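Wednesday, September 25, 2024

Rye starter, continued. I promised Philomena I would write this up properly instead of leaving it on the back of a delivery note, so I have made a pot of tea and will do my best.

The Maltumari flour is slower than the old Hommont bag, and I am now quite sure of it. Fed at the same hour, same water, same jar (the tall one with the chipped lid), the Hommont starter used to double before lunch. The new one sulks until well into the afternoon and then climbs all at once, usually while I am on the phone. I wondered whether I had killed something over the bank holiday in May, but Katalin took a spoonful home to her own kitchen and hers does just the same, so I think we can stop blaming my fridge!

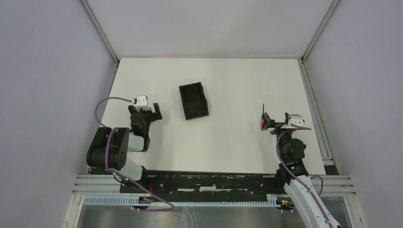 The smell is lovely, though. More apple than vinegar, and it stays that way even when I forget a feed. Kyung-tae thinks the flour is simply milled coarser and wants to sieve half a bag to find out. I said go ahead, as long as he sweeps up after himself, and keep the bran, please, I want it for dusting the baskets.

Bakes so far: 13 loaves on the new flour, all at 30 per cent rye with the rest strong white. The first few were flat and a bit gummy near the base, which I put down to shaping them when the clock said so and taking no notice of the dough. Once I let them have the extra hour they came up nicely. Irina's was the best of the lot, with a good dark crust and a crumb you could butter without tearing. She used less water than the sheet says and only confessed afterwards, so I have asked her to write the amount in here herself.

(Irina: 5 per cent less. Sorry. It felt sloppy. I.C.)

Quite right too, and I have changed the sheet. 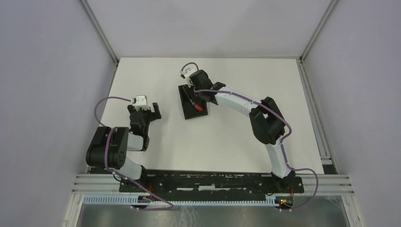 Two arms on the mounting plate, left gripper slightly open.

Still to do. Try the starter on a warmer shelf, perhaps the one over the boiler, though Bit-na keeps her seedlings up there and I must ask her first. Order more Maltumari before we run out, and find out whether Zivness still deliver on a Friday or if we have to fetch it ourselves again. Somebody has borrowed the long thermometer and I would very much like it back, as I have been judging the middles by knocking on the bottoms, and my ear is not what it was. Next feed tonight before I lock up, then again first thing.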